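Search this manual Search

Wultska Guide, section 6: Running a policy in the simulated kitchen
Last updated: May

By now you have Wultska installed, the arm model loading cleanly and at least one trained policy in your checkpoints folder. This is the part I've been looking forward to writing, as you finally get to watch the thing have a go at a job! Section 6 covers starting a kitchen scene, connecting a policy to it, checking that the camera feed and the commands line up, and saving runs you can learn something from.

If you haven't done the joint-limit check in section 5, please go back and do it. It takes a couple of minutes and will save you a confusing afternoon.

6.1 Before you start

You will need:

A working Wultska install with the kitchen pack added
A policy saved in the Arnik format (older Suvarna files need converting, see 6.6)
A graphics card that the start-up check has passed
Enough free disk space for the recordings

Close any other program that uses the graphics card heavily. The simulator will run alongside one, but frame times become uneven and you'll end up chasing a control fault that isn't there.

6.2 Starting the scene

1. Open a terminal in your project folder and type: wultska scene kitchen --seed 81

2. Wait for the line "scene ready". The first launch is slow while the surface textures are prepared. Later ones are much quicker.

3. In a second terminal, type: wultska view

4. Check that the viewer's status bar reads "physics: paused". Leave it paused for now.

5. Press R once to put the arm in its rest pose.

Note: the seed sets where objects are placed, how the light falls and which surface finishes are used. Seed 81 is the one we use throughout this guide, so stay with it until you've finished the section. After that, try as many as you like. Changing the seed is the best way I know to find out what a policy has really learned.

6.3 Connecting a policy

1. In the second terminal, type: wultska attach, followed by the path to your checkpoint.

2. Read the summary it prints. The number of joints, the image size and the control rate must all match the scene. The kitchen scene expects 60 control steps a second.

3. If the control rate is different, stop and set it in the checkpoint's settings file. Don't change the scene to suit the policy, or your results won't compare with anybody else's.

4. Choose a task with: wultska task set. Leave the name off to get a list of the tasks in your pack.

5. Type: wultska dry-run

A dry run feeds the camera view to the policy and prints the commands it would send, with the physics still paused. Nothing moves. Look for values that sit hard against their limits, or that flip between two extremes on every step. Either one usually points to a mistake in how the actions are scaled.

Caution: if you also have a real arm on the same network, make sure the output is set to "sim" before you attach anything. The setting is remembered between sessions. Check it every time.

6.4 Lining up the view with the arm

This is my favourite step. It's the first moment when the numbers and the picture come together, and you can see straight away whether they agree.

The kitchen pack draws its camera view in a wide format and pads it with black bars at the top and bottom. Your policy must be trained with the same padding. If the bars are cropped before the picture reaches the network, everything in it shifts or stretches, and the hand will reach short or long by an annoyingly steady amount.

1. Type: wultska frame save, to write out a single view from the policy's camera.

2. Open the saved file next to the live viewer.

3. Check that the bars are there in both, and that the fingers lie in the same place against the worktop.

4. Turn on the overlay with O. A small cross marks where the control software believes the fingertips are.

5. Compare the cross with the fingertips as drawn. They should meet, or very nearly.

On the marble worktop it helps to judge distances against something with a crisp outline. The gold-coloured rim of the plate is good for this, and the printed ring in the middle gives you a second check further in. The veins in the stone are less useful, as they are thin and easily mixed up with one another.
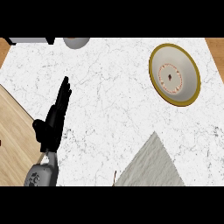
Angus Partington wrote in to say that the cross sat well to one side of the fingers in every scene he tried, whatever the seed, and that the cure was to reload the hand model after changing the camera mount: "I'd swapped the mount file and left the old offset in memory. One reload and it was spot on. Could you put that in the manual, please?"

Gladly! So, a sixth step:

6. If you have changed the camera mount since launching, type: wultska hand reload, and compare the cross again.

If the cross is still out after that, see whether the error stays the same as the arm moves. A steady error means a wrong offset. One that grows as the hand gets further from the base is more likely a wrong link length or a wrong field of view. Ji-hoon Choo has added a script, check_reach, that moves the hand through a set of poses and tells you which of the two you've got. It's a lovely bit of work and I use it all the time.

6.5 Running and recording

1. Type: wultska record on

2. Press the space bar to start the physics.

3. Let the policy run until the status bar reads "done" or "timeout". The default limit is 1,550 steps.

4. Type: wultska record off

5. Give the run a short name when asked. Use letters, digits and dashes only.

Try not to touch the mouse in the viewer during a run. Dragging an object does work, and it's great fun, but the nudge is stored in the recording and the run is marked as disturbed. Disturbed runs are left out of the score sheet unless you ask for them.

You can pause at any time with the space bar. The policy is paused too, so it won't wake up to find that the world has jumped ahead. To go through slowly, press the full stop key to move on by one control step. I'd really encourage you to do this with your first few recordings. Watching a grasp come together one step at a time will teach you more about your policy than a whole page of loss curves.

Note: small objects are simulated with a finer time step than large ones. If a scene has plenty of them, the viewer may fall behind real time. The recording is still correct.

6.6 Converting Suvarna files

Suvarna checkpoints store the finger commands in a different order. Taner Çınar wrote the converter, and it handles all but the very earliest versions.

1. Type: wultska convert, then the old file, then the new name.

2. Read the joint table it prints and compare it with the one in section 5.

3. Do a dry run, as in 6.3, before letting the physics start.

Caution: the converter does not alter image settings. A Suvarna policy trained on cropped pictures will still expect cropped pictures. Use the --crop option when attaching it, and say so in your notes when you share the results.

6.7 When something goes wrong

The arm shakes at rest. Lower the position gain in small amounts until it settles. If it shakes only with a policy attached, look at the dry-run output for flipping values.

The hand stops short of its target. Go back to 6.4. Nine times out of ten it's the padding.

The fingers close too early. Check that the policy is getting the newest camera view and hasn't been handed one from the queue. Set the queue length to one.

The fingers pass into an object. The contact shapes for that object haven't loaded. Type: wultska assets check, and it will fetch whatever is missing.

The same seed gives a different layout on two machines. The kitchen packs don't match. Ours holds 1,282 assets; compare your own total, shown at the bottom of the assets check.

The scene won't load and the log mentions Mostden. Mostden is the lighting plug-in. Start with --plain-light to leave it out, then update it when you have a minute.

If your problem isn't listed, send the log and a short recording to the users' list. Asanka Siriwardena and Mahfuz Sarkar look after the kitchen pack and would much sooner have a messy report than none. Please include the seed.

Section 7 moves on to scoring batches of runs overnight, with a settings file you can copy and change to suit.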